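Torn paper in the recycling: yes or no?

Puria Residents Board > Household > Trash and recycling

muthoni_l
Posted 7 Oct 2026

We moved to Biwott Street in June and I still can't work out what the hauler wants done with torn paper. The sheet on the inside of the bin lid says "clean paper and cardboard, flat." My last town took anything paper, shredded or not, as long as it was in a paper bag. Does ripped paper count as flat? And what about labels with glue on the back?

KowalczykM
Ripped is fine. Shredded is the problem. Strips fall through the screens at the sorting plant and end up mixed with the glass. If a piece is bigger than your hand, put it in.

hellstrom_s
Bigger than your hand is the rule I follow too, but for small pieces I do what my mother did: stuff them in a cereal box, tape it shut and put the box in.

KowalczykM
Please don't do the cereal box. I asked at the Parka drop-off and they said closed boxes get pulled off the belt because they can't see what's in them. Use an open paper bag with the top folded over once.

hellstrom_s
I've been doing it for 13 years and they have never left my bin behind.

KowalczykM
They don't leave the bin behind, they pull the box out at the plant. You wouldn't hear about it.

bobura
The two of you had this same argument in thread 1346, for anyone who wants the long version.

On labels: small amounts of glue are OK. The plant screens it out when the paper gets pulped. Food labels are where I get careful. If the label was on the outside of the package and it's dry, I recycle it. If it has grease on it, trash.

One more thing to check is whether it's paper at all. Freezer labels and some shipping labels are plastic film that looks like paper. Tear a corner. Paper tears with a fuzzy, ragged edge. Film stretches first or won't tear.
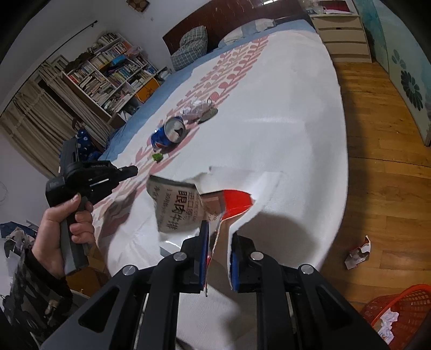
Torn white paper and scraps, with a label for rib-eye steak (眼肉牛排)

muthoni_l
Thanks, the tear test is useful. I did it on a stack of receipts and they tear like paper. So those go in?

bobura
No, leave receipts out. Most are thermal paper and the coating isn't wanted in the pulp. If you scratch one with a fingernail and it leaves a dark line, it's thermal. A lot of the price stickers from store scales are the same stuff.

n_mugo
Different view here. I think people spend too much effort on the scraps. Weigh what's in your bin some week. Ours had 600 grams of small paper in it, labels and envelopes and so on, and the rest was boxes. If you flatten the boxes and keep them out of the rain you've done most of the job. The little stuff can go in the trash without anyone losing sleep.

hellstrom_s
Sort of agree, but 600 grams a week adds up over a year.

n_mugo
It does. I'm saying get the boxes right first. Half the bins on our side of the street have wet cardboard in them because the lids won't close.

KowalczykM
Wet cardboard is a fair point. They told me wet loads get downgraded.

muthoni_l
What about compost? We have a bin out back that came with the house.

n_mugo
Plain paper and brown cardboard are good in compost, torn up small. I go 2 parts paper and dry leaves to one part kitchen scraps. I leave out glossy paper and anything with heavy colored ink. Soft brown paper breaks down fastest for me. White office paper takes longer and mats together if you put it in as whole sheets, so crumple it.

bobura
Plain labels can go in the compost too but you'll be picking bits of the sticky kind out in the spring. I quit doing it.

hellstrom_s
Is the Studura pickup app any good for this? It has a search box for items.

KowalczykM
It's OK for pickup days. I searched "envelope" and it gave me mattress disposal.

muthoni_l
OK, so the plan is big pieces straight in, small ones in an open bag, receipts in the trash, brown paper to the compost. Does the bag need to be a plain one or can it have the string handles?

bobura
Cut the handles off.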